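Blog > Music > Listening notes

Search this blog Type and press enter

Clamora and the record I did not want to like

27 December 2019

I bought the second album of Clamora in September, and I wanted to write about it already then. But I was angry with it, and I have a rule that I do not write when I am angry. So I waited, and now the year is almost finished and I have listened to it more than any other record I own.

For people who do not know them: Clamora is a duo, one voice and one drum machine, with a bass guitar on the slow songs. The first album, Tamus, was very short. It had 31 minutes of music and I knew every second of it. The voice was close to the microphone and you could hear the breath before each line. When my bus was late I was glad, because I could hear the last song again.

The new one is called Mirkalberg, and it is long. It has 15 songs. The voice is now far away, under many echoes, and in the first three songs I could not understand the words at all. My English is good enough for rap when it is not too fast, so I do not think the problem was me. I felt like a person who comes to visit a friend and has to talk with him through the door.

The fourth song changed my opinion, but slowly. It starts with only the bass, the same four notes, and for a long time you wait for the drums. They come when you have stopped waiting. The first time I thought it was a mistake in the file. Now it is the place on the record where I always turn the volume up.
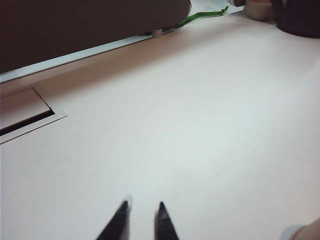
Filed under: Albums, Slow listening

I also have to say something about the mixing, because I complained about it to everybody at work. On small headphones Mirkalberg sounds like mud. On the old speakers in my kitchen it is a different record. The low sounds have a place to go, and the voice comes forward a little, especially in songs six and seven. I do not know if a musician should ask this from the listener. Most people have only the small headphones.

There are songs I still skip. Number nine has a guest verse that is louder than everything else, and number twelve is the same idea as number five with a different title. I would cut both of them, and maybe the spoken part before the last song too. Then it would be almost as tight as Tamus.

In the autumn they played at the Espinoza, which holds 100 people if they are friendly with each other. I stood near the side wall. They played the fourth song without the drum machine, only with hands clapping, and the public did not know when to start. Some people started too early and stopped again. After that they played two old songs and I sang with them, badly.

My vinyl copy has the number 3641 written on the back in pencil. I asked in the shop and they told me it is only their stock number. I was a little disappointed, but I did not erase it.

Next I want to write about the cassette they sold at the concert. I must first find a machine that can play it.

3 comments

basslinebread wrote:
I skip number nine too! But twelve is my favorite, please give it another chance. Listen to the hi-hats in the second half.

kitchen_radio wrote:
Agree about the headphones. In the car it is also fine, if the windows are closed.

northplatform wrote:
Was the cassette the one with the live version of the last song? I left too early and missed the table.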